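Rundska small-batch line, progress report no. 2
Covering through end of October

Quick one this period, sorry, we're mid-pour and I want this in before the shop opens at ten.

Where we are

Nine formulas on the original list. Two are finished and signed off, the fig leaf one and the smoky tea. Both have been sitting since August and both held up, no haze, no weird drift in the top notes. The fig got a little sweeter than I wanted at six weeks and then settled down again. Leaving it alone.

The iris is still a problem. Smells great on paper strips, goes flat on skin inside an hour. Tried pushing the musks, made it soapy. Tried a bit of carrot seed, which I liked and our testers didnt. Going back to the version from before the summer and starting over from there. I'd rather drop it from the line than ship it as is, would like your view on that.

The rest are in various stages of mod. The orange blossom is closest. The leather is furthest, mostly because I keep changing my mind about how much birch tar is too much.

Supplies

Vesum changed their minimum order on naturals again. We used to be able to buy the vetiver in small lots, now it's a bigger drum or nothing. Split a drum with another maker this time, fine for now, not a plan for next year. Their labdanum was good. Their bergamot was late and when it came it was sharper than the last lot, so the cologne needs a rebalance before we can bottle it. Adds maybe two weeks to that one.

Qudah is the new source for alcohol and fixatives. Price is better, paperwork is slower. First delivery was correct and complete, second one came without the certificates and I had to chase. Have them now, scans are in the shared folder under Suppliers.

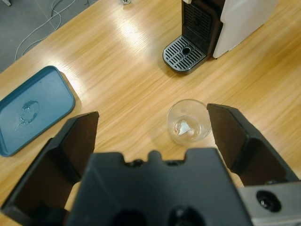 Bottles: sample came in from the glass people and the neck finish is right at last, the crimp sits flat and doesn't turn. Caps are still the wrong black, more of a brown in daylight. Asked for a resample. Not holding the launch for caps if it comes to that, we have the plain ones.

Testing

Blind panel went ahead. More than 100 people filled in cards over the month, which is better than we budgeted for. Main things off the cards:
Smoky tea was the clear favorite, younger and older.
Fig did well with people who said they don't usually wear scent.
Orange blossom split the room. Lots of "too much like shampoo" and then people asking where they could buy it.
Leather, too early to ask, shouldn't have put it in.

Full card totals to follow, they're typed up but not checked.

Allergen declarations are done for the two finished scents. The others can't be done until the formulas stop moving.

Money

On budget overall. Over on naturals (see drum, above), under on packaging because we haven't paid for caps yet. The Erniveo grant covers lab hire through the end of the winter and we've used less of it than expected, partly because the iris has been parked. Would like to move the unspent part of lab hire over to raw materials. Is that ok or do you need a form for it? Last time there was a form.

Problems / risks

Bergamot lot, already covered.
Storage. The back room gets warm when the heating is on, and I don't want maceration going on next to a radiator. Looking at a second hand wine fridge.
Name check on the tea scent isn't back yet. Labels can't go to print till it is.

Next period

Rebalance cologne with the new bergamot.
Orange blossom, final mod, then start it aging.
Decide on iris, yes or no.
Caps.
Labels to printer, name check permitting.
Sample sets out to the shops that asked, the tea and the fig only.

Card totals and the updated budget sheet will come separately, give me untill the pour is finished.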